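用了一个冬天的Clirnar桌面收音音箱：给爱听老歌的人写的使用记录

去年十月我换掉了用了很多年的床头收音机，买了Clirnar的桌面收音音箱。买之前在网上找评测，找到的大多是刚拆箱就写的，外观拍得很仔细，声音只有两三句。我这篇写得晚，机器已经每天开着用了一个冬天，优点和毛病都清楚了，写出来给还在犹豫的人参考。

先说我的用途。我主要听两样东西，一是晚上的老歌点播节目，二是自己存下来的歌。歌单以上世纪的流行歌和民谣为主，人声多，大编制的少，电子乐基本不听。如果你的口味跟我差得远，后面关于声音的部分请打个折扣看。

购买和开箱

我在Gestia的网店下的单，价格是2000元整，当时没有优惠，后来也没见降过。同一家店还卖一个不带收音功能的版本，外形一样，便宜一些，下单时看清楚型号，页面上两个选项挨得很近，我第一次就点错了，付款前才发现。

箱子里有主机、电源适配器、一根拉杆天线、一根线状天线和一本说明书。没有遥控器，遥控器要另买。音频线也没有，如果想接老式CD机或者唱机，得自己准备。说明书是折页式的，字很小，收音部分只写了搜台和存台，定时关机的设置放在最后一页的角落里，我翻了两遍才看到。

适配器的插头偏大，插在排插上会挡住旁边一个孔位。床头排插孔少的人要留意。

外观和按键

机身横放，正面是布网，右侧一个大旋钮，顶上一排按键。旋钮往里按是开关，转动是音量，阻尼适中，晚上摸黑也能调。顶部按键的手感就差一些，行程短，按下去没有明显的段落感，经常要看一眼屏幕确认有没有按上。

存台键只有四个，这一点我不满意。老歌节目分散在不同的台，四个键根本不够，剩下的要进菜单里翻。菜单里能存的台倒是很多，可翻起来慢，每转一格屏幕要停顿一下才刷新。我的办法是把晚上常听的放在四个键上，白天的就进菜单找。

屏幕亮度可以调，最暗一档在关灯的房间里还是稍微亮了一点。可以设成待机时完全熄灭，这样就看不到时间了。我后来选了熄灭，时间看手机。

布网容易粘灰和细毛，放在卧室里尤其明显。用粘毛滚筒轻轻滚一遍就行，不要用湿布擦，擦过的地方干了以后会有一圈印子，过几天才慢慢不明显。

收音效果

我住的楼前后都有高楼，信号一直不好，旧收音机要把天线拉到窗边才能听清。换了这台以后，用拉杆天线放在床头柜上，本地几个大台都能收得干净，常听的那个点播节目偶尔有一点底噪，音量不大的时候听不太出来。换成线状天线，沿着窗框往上走，底噪就小很多。

搜台速度可以，全频段扫一遍时间不长。但是自动搜台的门限设得偏高，弱一点的台会直接跳过去，要手动一格一格转。有个深夜放民谣的台就是我手动找回来的，自动搜了好几次都没有它。

它另外有网络电台功能，连上家里的网络以后可以听外地和国外的台。内容确实多，光是老歌分类就够听很久。问题在于台列表由厂家维护，有些台的地址早就失效了，点进去一直转圈，过很久才提示连接失败。我给客服写过信，回复说会更新，到现在失效的还是失效。自己手动添加地址的功能有，藏在手机程序里，步骤不少，添加一次之后就稳定了。

声音

人声是这台机器的长处。中频厚实，男声不发闷，女声也不尖，小音量时歌词听得清楚，这对睡前听节目的人很重要。我把音量开到最大值的一小部分就够了，主持人念听众来信的时候，每个字都听得明白。

木吉他和钢琴也不错，钢琴的低音区稍微有点散，尤其是左手持续敲和弦的曲子，音与音之间会糊在一起。弦乐多的编曲，声音挤在中间，层次出不来。这是小箱体的通病，我没有指望它能解决。

低频出厂设置偏多，放在床头柜上，鼓一响柜面跟着振。我在设置里把低音减了2格，又在机器底下垫了一块软垫，之后就好了。如果你拿回来觉得声音浑，先试试这个，不用急着退货。

高频比较收敛，听老录音正合适，很多旧唱片转录的文件本身嘶声就重，这台机器不会把嘶声推到前面来。代价是听录得好的新歌会觉得不够透亮，镲片像隔了一层东西。均衡里把高音加一格会好一些，再加就开始刺耳了。

最大音量方面，卧室足够，客厅人多说话的时候就显得不够力。开到60以上，声音开始发硬，70以上人声的齿音很明显，后面那一段刻度我从来不用。聚会放歌不要指望它。

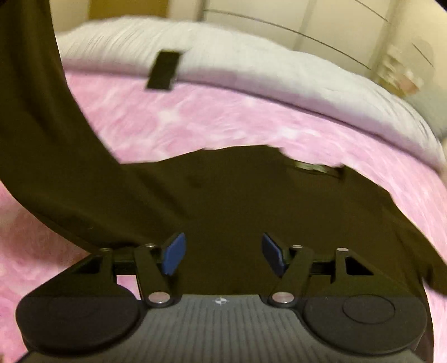
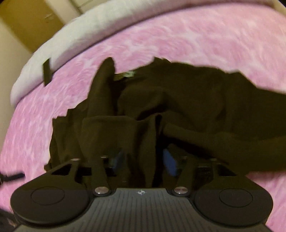 两张图里都有深色织物和粉色绒面。

手机程序

程序名叫Minhas，跟机器牌子不一样，第一次找的时候容易漏掉。注册要手机号，不注册就只能用蓝牙播放，网络电台和定时功能都用不了。我对这一点有意见，一台收音机不应该非要注册账号才能设定时。

程序里最有用的是歌单收藏。听网络电台时听到喜欢的歌，点一下可以把歌名和歌手记下来，第二天再慢慢找。识别老歌的准确度一般，热门的没有问题，翻唱版本常常认成原唱，现场版认成录音室版。我们论坛每周有点播投票，我靠这个功能记候选曲目，最后都还要自己核对一遍版本，不然提名的时候会闹笑话。有一次我把一首翻唱当成原唱报了上去，跟帖里很快就有人指出来，后来就老实了。

论坛里的Pranab Patwary比我早买了同一型号，他的做法是完全不碰程序，只用收音和音频输入，唱机直接接在后面的接口上。他给我的建议是音频输入那一路的增益要单独调低，不然从收音切到唱机时音量会突然变大。我照着调了，确实如此，这个选项在菜单的系统设置里，不在声音设置里。

程序更新过几次，有一次更新之后收藏顺序全乱了，要重新排。之后我把重要的歌名另外抄在本子上，不再只靠它。

接唱机和CD机

后面有一组音频输入，接CD机没有问题，声音比蓝牙干净，人声的边缘更清楚一些。接唱机需要唱机自带放大或者另加一个唱放，机器本身不带。说明书对这件事只字未提，不懂的人直接接上去会觉得音量小得听不见，以为是机器坏了。

我用的是一台旧的Bokavov唱机，自带唱放，接上即用。听单曲唱片的感觉很舒服，炒豆声不突出。要注意唱机和音箱不要放在同一块板上，低音大一点会串回唱针，出现嗡嗡的声音。我原来图省事放在一起，后来把唱机挪到了另一个柜子上。

蓝牙

蓝牙连接稳定，隔一道墙不断。切换设备要先在旧手机上断开，它不会自动让给新手机，家里两个人轮流放歌就比较麻烦。看视频时有一点延迟，听歌无所谓，看演唱会录像时口型对不上，很别扭。要看录像还是接线。

从收音切到蓝牙有一声提示音，音量固定，不跟随主音量，夜里听着有点响。关闭提示音的选项在Minhas里，机器上关不掉。

定时和闹钟

定时关机最长60分钟，对我来说短了。我听的那档点播节目比这长，常常在倒数几首的时候自己关掉，而名次靠前的歌都排在最后。我只能在中途再按一次重新计时。这是一个很小的改动，希望厂家以后能加一个更长的档。

闹钟可以用电台叫醒，音量由小到大渐强，这个设计我喜欢。如果设的是网络电台，早上网络刚好断了，它会改放内置的铃声，不会一声不响，这一点考虑得周到。内置铃声只有几种，都不太好听。

停电以后时钟会归零，连上网络才自动校准。没有联网的话闹钟设置还在，时间却是错的，要自己重设。

稳定性

一个冬天里死机过两次，都是在听网络电台换台的时候，屏幕不动，声音也停了，拔电源重插就恢复。单纯听调频从来没有出过问题。机身长时间开着会微温，属于正常范围，背后留一点空隙就可以。

旋钮到现在没有松动，顶部按键有一个回弹比刚买时慢，还不影响使用。天线的关节我调得少，没有变松。

跟旧机器比

旧收音机的好处是简单，打开就响，没有菜单。新的这台开机要等一会儿，先亮标志再出声音，想赶上节目开头得提前开。声音上新的好很多，旧机器听久了耳朵累，这一台可以从头听到尾。

旧机器能装电池，这一台不能，只能插电。想拿到阳台或者厨房去听，要连适配器一起带着走。我在厨房就继续用旧的那台，两台分工，也没有什么不方便。

适合谁，不适合谁

适合在卧室或书房听人声、听老歌、听电台节目的人，特别是所在的地方调频信号还过得去，又想顺便听一些外地台的。已经有唱机或CD机，想找一个小一点的出声设备，也可以考虑。

不适合要大音量的人，也不适合不愿意注册账号、又想用全部功能的人。只听手机里的歌，那就买不带收音的版本，省下的钱可以买几张唱片。

打分的话，人声给高分，收音给中上，程序给低分。2000元买下来不算便宜，我自己没有后悔，要是定时能再长一点，存台键再多几个，我会更满意。

补充几个之前有人在论坛私信里问过的情况：

耳机孔有，在背后，插拔不方便，推普通耳机够用。

不能两台组成左右声道，只能各放各的。

可以插U盘，播放顺序按文件名排，中文文件名能显示，生僻字会变成方框。文件夹层数太多它会读得很慢，我把歌都放在一层里，前面加上编号。

遥控器我没有买，用过的人说只有音量和换台比较实用。

保修卡要跟购买凭证放在一起，Gestia的售后两样都要看。

2026年3月26日更新：前几天又装了一次系统更新，菜单翻页比以前快了一点，收藏顺序这次没有乱。失效的网络电台还是没有清理，定时关机最长仍是原来那一档。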